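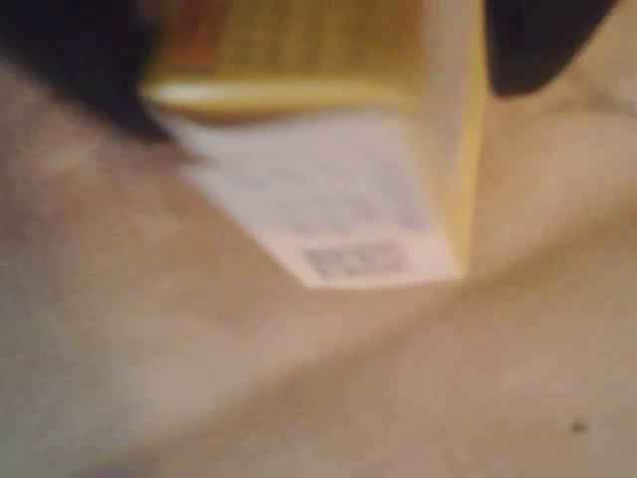
Should you toast cornmeal before you make cornbread? Every single time, dry skillet, medium heat, until the kitchen smells like popcorn.

I will go on about this to anyone who stands still! Cornbread gets treated as a side dish you stir together while the chili finishes, and it deserves so much better. Three minutes of toasting gives you a deep, nutty flavor that no amount of honey can fake (and I like honey, a lot). I buy the coarse Cassim meal, the yellow one, and I've gone through two bags since July.
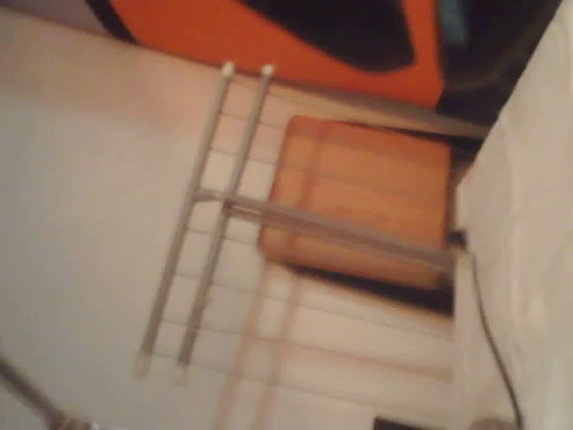 Then there's the buttermilk. Pour it over the meal while it's still warm from the pan and let it sit until it looks like loose porridge. The grit softens, the crumb comes out tender, and you still get those crackly edges if the skillet goes into the oven with the butter already in it. Oh, the edges! I'd eat a whole pan of nothing but edges.

As for sugar, I put in one spoonful and I'm at peace with it. The Rurkeck church supper has served it both ways for years and both pans come back scraped clean.

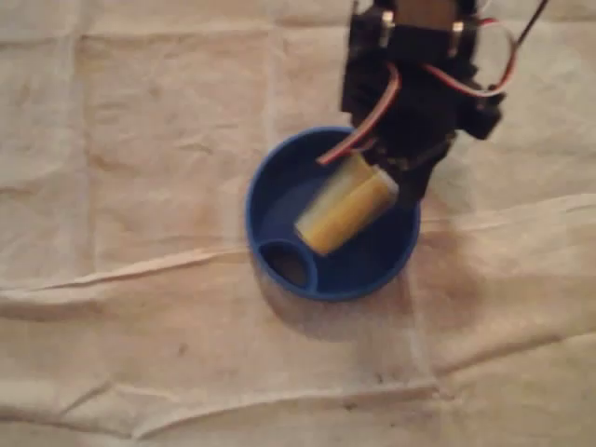
Erkedent wrote back that one spoonful is one too many, and that bacon fat beats butter in the skillet any day. I'm keeping my spoonful, but I tried the bacon fat this morning and oh my goodness, the crust. Save a wedge, split it, and fry it cut side down for breakfast.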